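4.2 Head Camera Placement and Routine Upkeep of the Kitchen Cell
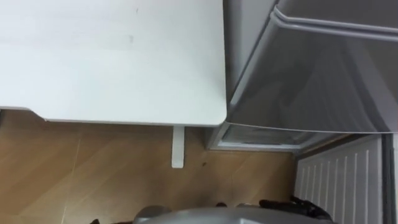
Figure 3. Head camera view in the Drutgate cell, with the tabletop, the grey appliance and the radiator. Part of the arm and its black cables show at the bottom edge.

The Drutgate cell is the smaller of our two household sites and the one in which most of the camera faults reported in Section 5 occurred. It consists of a single mobile base with one arm and a head camera on a pan-tilt neck. The control software is the Dirnitell stack, used without changes except for the calibration module described below. The Ilmont cell uses the same base but a fixed overhead camera, and its upkeep is covered separately in Section 4.3.

The parking pose was chosen so that one view holds both a large flat surface and several long straight edges that do not move between sessions. In Figure 3 the front edge of the table and the radiator fins serve this purpose. The seams between the floor planks run diagonally in this view and give a third direction, but reflections on the boards made line detection on them unreliable, and they were dropped from the fit after the first week. The tabletop itself is plain and offers few features for matching. Only its border is used.

The neck is tilted steeply downward in this pose. A shallower tilt gave a wider view of the room but left too little of the floor next to the base, and the operator could not judge clearance at the table corner. The steeper setting also keeps part of the arm housing in view. We retained this overlap on purpose. The housing is masked before edge fitting, and the same mask is used to check the neck: if the outline of the housing shifts by more than 5 pixels from the stored outline, the neck is treated as having slipped and the session does not start.

Cable routing required the most attention during setup. The camera and arm cables were first tied along the full length of the upper link with a single loop of slack at the shoulder. With the arm folded, this loop was pulled tight at the end of the neck's pan range, which turned the camera mount slightly on its clamp. The error was small enough to pass the startup test and was found only when grasp offsets at the table began to drift in one direction. The loop was lengthened, the first tie was moved 15 mm toward the elbow, and a thread-locking compound was applied to the clamp screw. No further slip of the clamp was recorded in the period covered here.

Longer slack brings its own risk in a furnished room. A loose cable can catch on radiator fins or on the handle of the grey appliance when the base turns in place. The planner therefore treats the cable bundle as a rigid volume attached to the arm, with a margin set by hand. This is conservative and rules out some turns that would have been safe. It was judged acceptable because the base has enough room to back out before turning.

Upkeep follows a fixed order. Before each session the lens is wiped, the ties are checked by hand, and the arm is driven to the folded pose. The parking image is then taken and compared with the stored reference. Every 21 operating hours the clamp screw is checked with a torque driver, and the neck joint is run through its full range with the arm powered but held. A full calibration with a printed target is carried out only if either check fails or after any part has been replaced.

The checks produced 2,648 parking images over the study. Most rejected images were traced to lighting, mainly glare on the tabletop and on the lower panel of the appliance, and passed when the exposure was reduced. The remainder came from a worn connector at the base of the neck, which dropped the video signal for short periods. It was replaced with a locking type already in use on the Thibodeau test bench. The replacement connector is longer than the original and required a small relief cut in the neck cover. After the change the reference image and the housing mask were both recorded again, and results from before and after this point are reported separately in Table 2.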